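Workshop notebook — border trade desk
March, started 7:30 in the morning

Back on the Flatar crossing file. The question is still the one from the last entry: how much of the drop in small-goods traffic comes from the new customs rule on our side, and how much from the closure of the Mustico road on theirs. The two happened in the same month, which makes them hard to pull apart.

Loaded the declarations table again from scratch. The clean set has 3,507 entries after duplicates are removed. The old count was higher because resubmitted forms were being treated as new shipments. Anyone using the earlier sheet should throw it out.

Sorted by declared use. The dual-use column is a mess. Night-vision parts, radio sets and plain truck batteries all share one code at Flatar, while Mondal splits them into 4. I've kept the Mondal split and recoded the Flatar entries by hand where the goods line was readable. Where it wasn't, I left the code blank.

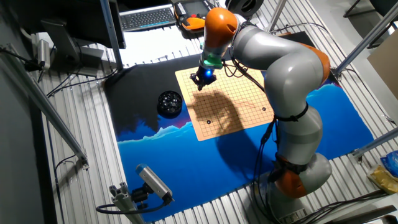 The recoding changes the picture on radio sets. Under the shared code they looked flat over the whole period. Split out, they fall off as soon as the rule takes effect, and batteries rise to fill the gap. I don't think that's a real shift in what was carried. More likely the same traders started writing "battery" on the form. Need to check weights per unit before saying so to anyone outside the desk.

Weights: done for Mondal only. The battery entries after the rule are lighter per unit than the ones before. That fits the relabeling idea but doesn't prove it. Smaller batteries exist.

Read through both ministry statements on the road closure. Theirs says landslide repair. Ours says the closure was political and came without notice. Neither gives a date for reopening. The Grunier survey notes mention slope trouble on that stretch well before the dispute, so I'm not ready to write off the repair story — it can be true and convenient too. 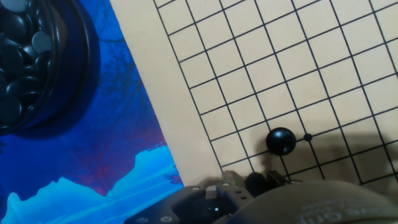

The outpost map needs redoing. The one in the draft has Mustico on the wrong side of the ridge, and the patrol line is drawn as if the ground were flat. I want an even grid this time, like the ruled lines on the Go board, with each post placed on a crossing as plainly as that one black stone beside the star point. Terrain goes on a second layer. Disputed stretches get a dashed line and no shading, since shading was read as a claim last time and we had to answer for it.

Scale bar in kilometers only. Place names in the local spelling first, ours in brackets.

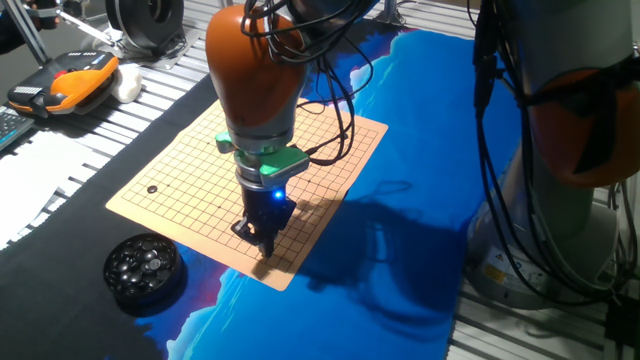
Still open:
- weights per unit for Flatar
- blank codes, second pass
- ask for the Grunier notes in full, we only have the extract
- rewrite the paragraph on retaliation, which says more than the table supports

On that last one: the draft says the road was closed in answer to the customs rule. All we have is the order of events, and they're 7 days apart. Changed to "followed" for now. Stopped at the second pass on the codes, got as far as the Mondal transfers.

Filed under: Border Trade, Security, Working Notes
2 comments | 4 shares
Contact the desk | © Border Trade Desk | Back to top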